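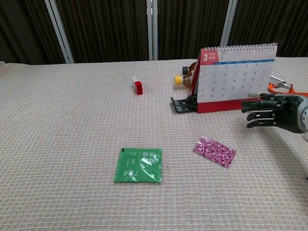
A desk calendar is a small calendar made to stand on a table, desk or shelf. It usually shows one month on each page. The pages are joined along the top edge by a spiral binding, and a folded base of stiff card holds them at an angle, so a sitting person can read the dates without lifting the calendar.

Design

The most common form is the tent calendar. The card base is folded into a triangle, and the finished month is turned over the top to the back. The base is often printed in a strong color, for example red or dark blue, while the pages stay white. The number of the month is placed in a corner or in a header, sometimes on a colored tab with a short name such as MAR. Under it there is a row with the days of the week and then the grid of dates. In many calendars the weekend dates are printed in red and the other dates in dark gray or black.

History

Small standing calendars were sold by stationery shops in the late nineteenth century. The printer Gelley offered one in 1894, with loose cards in a metal holder. The spiral binding came later and made the holder unnecessary. Rampersad, a maker of office paper goods, still lists a tent model with 15 sheets — 12 for the months and three for notes.

Use on the table

A desk calendar normally shares its place with other small things of daily use. Bottled tea, a badge holder on a lanyard, plastic clips and small packets are often found near it. On a table covered with a woven cloth the base can stand a little unevenly, and a heavy cloth should be pulled flat first.

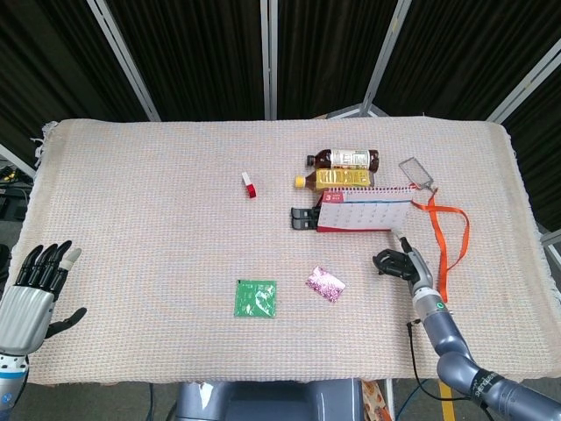 Bottles laid on their side are better kept behind the calendar or at the back of the table, with the caps closed well. A lanyard should not lie under the base, as the calendar falls when the cord is pulled.

Sale and distribution

Most desk calendars for the next year are sold from November. Many are given free by companies, with the company name printed on the base. The Irby stationery catalog sells them to offices in packs of 10.

See also: Wall calendar; Spiral binding; Stationery

This page was last edited on March 11, 2020.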